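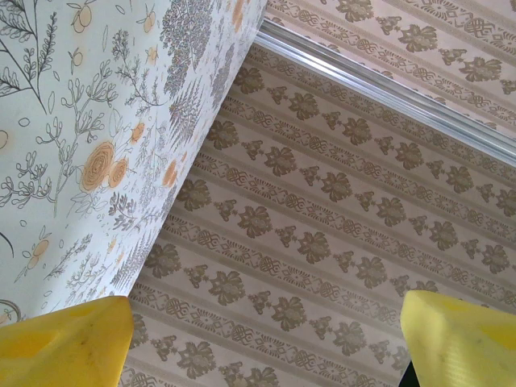

Dilek Sezer asks that the backboard padding be checked before the rims this time, as last season the ladder was already packed away when the loose pad at the Khokhar end was found. The order below has been changed to suit.

# Pre-season court check: Edus Sports Hall, basketball

Used before the first home fixture and again in April. Mark each line **OK**, **Fix** or **Stop**. A single Stop closes the court until it is cleared. Ends are named after the doors: Khokhar end (car park side) and Bovby end (changing rooms).

## 1. Backboards and padding

- [x] Lower edge padding, Khokhar end — OK. Re-fixed with new clips, pulls firm along the full length.
- [ ] Lower edge padding, Bovby end — **Fix**. Left corner has split at the seam. Tape will hold for training but should be replaced before the first match.
- [x] Glass, both ends — OK. No chips at the bolt holes.
- [x] Post padding to full height — OK.

*Comment:* the spare pads in the store are the old pattern and do not fit the Bovby board. Do not force them on; the clips shear.

## 2. Rims and nets

- [x] Rim height, measured at front and both sides — OK at both ends.
- [x] Breakaway release, 100 kg setting — OK at Khokhar end, returns level.
- [ ] Breakaway release, Bovby end — **Fix**. Returns, but sits low on the right until pushed. Spring to be adjusted by the fitter.
- [x] Net hooks — OK. 8 replaced.
- [x] Nets — OK, though the Khokhar net is stiff and the ball hangs in it.

*Comment:* nobody is to hang on the Bovby rim until the spring is done. This includes the warm-up.

## 3. Floor

- [x] Boards level, no lifted edges — OK inside the lines.
- [ ] Run-off behind the Bovby baseline — **Fix**. One board moves underfoot next to the fire door.
- [x] Floor socket covers — OK, all flush. The volleyball ones need the flat key, kept on the hook inside the store.
- [x] Surface grip — OK after cleaning. Dust was heavy under the benches.
- [x] Clear space around the court — OK with the bleachers locked back to the second mark.

*Comment:* the floor was mopped with the Rumen machine on the low water setting. On the higher setting it leaves a film in the key and players slip on the first cut to the basket. The dial has been marked in pen.

## 4. Bleachers and spectators

- [x] Locking pins — OK.
- [x] Handrails — OK. One end cap missing, replaced from stock.
- [x] Capacity sign — OK, reads 230.
- [ ] Aisle strip, row three — **Fix**. Peeling at the outer end.

Pins go in from the wall side. Two were found in back to front, which leaves the point sticking out at shin height.

## 5. Electrical

- [x] Shot clocks — OK, both in step with the table.
- [x] Horn — OK.
- [ ] Scoreboard cable — **Fix**. Crosses the gangway without a cover. The 900 mm cover is too short; two are needed, end to end.
- [x] Emergency lights — OK on test.
- [x] Table socket — OK, label in date.

## 6. First aid and access

- [x] Ice packs — OK.
- [x] First aid box — OK, finger tape restocked.
- [x] Fire doors — OK. Both open with one push.
- [x] Route for a stretcher — OK through the Khokhar door. The Bovby corridor is too tight at the turn.

## Open items

| Item | Who | Needed by |
|---|---|---|
| Bovby padding | D. Sezer | First match |
| Bovby rim spring | Fitter | First match |
| Run-off board | Hall | First match |
| Aisle strip | Hall | Before spectators |
| Cable covers | Club | Before spectators |

No Stop items recorded. Court open for training, with the Bovby end limited to passing and footwork drills until the spring and the board are signed off.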